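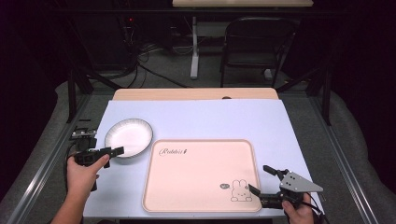

Cuaderno de banco, puesto 3. Sábado, turno de mañana

Sesión de demostraciones con las dos pinzas de mano, plato redondo y bandeja rectangular. Aprovecho para pasar a limpio las reglas del puesto, que andaban repartidas entre la pizarra, el correo y la memoria de cada uno. Lo que sigue vale para todas las tareas de vajilla hasta que se cambie por escrito.

Antes de empezar

Sábana estirada y sin pliegues en la zona de agarre. Si se arruga entre tomas se estira otra vez, con la grabación parada.

Cables de las pinzas por fuera de la sábana y con holgura suficiente para llegar al extremo contrario de la mesa. El miércoles no lo comprobamos y hubo que tirar una serie entera por un tirón a media maniobra.

Cerrar y abrir cada pinza a tope tres veces y mirar que el cero vuelve a su sitio. Si no vuelve, se recalibra. Nada de corregirlo después en los datos.

Posición inicial: plato a la izquierda, bandeja a la derecha. Se varía un poco la orientación entre tomas, pero el lado no se cambia sin abrir serie nueva.

Durante la toma

Las manos no tocan los objetos, solo los dedos de la pinza. Si se escapa un dedo, la toma se marca como nula aunque el resto haya salido bien.

El plato se coge por el borde, con un dedo por encima y otro por debajo. No se aprieta contra la mesa para que resbale hacia la pinza: queda bien en vídeo y luego el brazo lo repite con demasiada fuerza.

La bandeja, por la esquina o por el lado largo, a elegir, pero se anota cuál. En el registro de Emard hay una columna para eso y la mitad de las filas están en blanco.

Velocidad constante. Las pausas para pensar se hacen antes de arrancar. Una duda de un segundo en el aire se aprende igual que todo lo demás.

Un fallo con recuperación limpia se conserva y se etiqueta como «recuperación». Un fallo sin recuperación se corta ahí y se etiqueta como «fallo». No se borra ninguno de los dos.

Descansos

Bloques de 90 minutos como máximo y pausa de 10. La última parte de un bloque largo se nota en las trayectorias: las muñecas bajan y los agarres se vuelven perezosos. Quien lleve la sesión para el reloj, también cuando faltan pocas tomas para cerrar la serie.

Recuento y nombres

Serie 3101 abierta hoy. El acumulado de vajilla queda en 965 tomas válidas, sin contar las recuperaciones, que van aparte. El nombre de carpeta es serie, tarea y operador en iniciales, todo en minúsculas y sin acentos. El script de Akar falla con los acentos y no avisa – deja la carpeta vacía y sigue.

Revisión

Se revisa el mismo día, por alguien que no haya grabado la serie. Se miran enteras la primera y la última de cada bloque, y de las demás solo el agarre y la suelta. Los desacuerdos sobre si una toma vale se resuelven en contra de la toma.

Sobre privacidad: no se graban caras ni pantallas con correo abierto. Si alguien pasa por delante se para, se espera y se repite. Las tomas afectadas se borran en el momento y se apunta el número para que no quede un hueco sin explicar.

Pendiente

Decidir si el lote que grabó Ông antes de estas reglas entra en el mismo conjunto. Yo lo dejaría fuera, o al menos con otra etiqueta, porque allí se permitía sujetar el objeto con la mano libre.

Pasar la plantilla de incidencias a Trakasex. La actual no distingue entre objeto caído y objeto soltado antes de tiempo, y para nosotros son cosas distintas.

Comprar recambio de almohadillas para los dedos. Las de la pinza derecha tienen el canto gastado. Hasta que lleguen, limpiar con alcohol al empezar cada bloque y apuntarlo en la hoja.

Falta probar los mismos agarres con la mesa sin sábana. Lo dejo para la próxima sesión, en serie aparte.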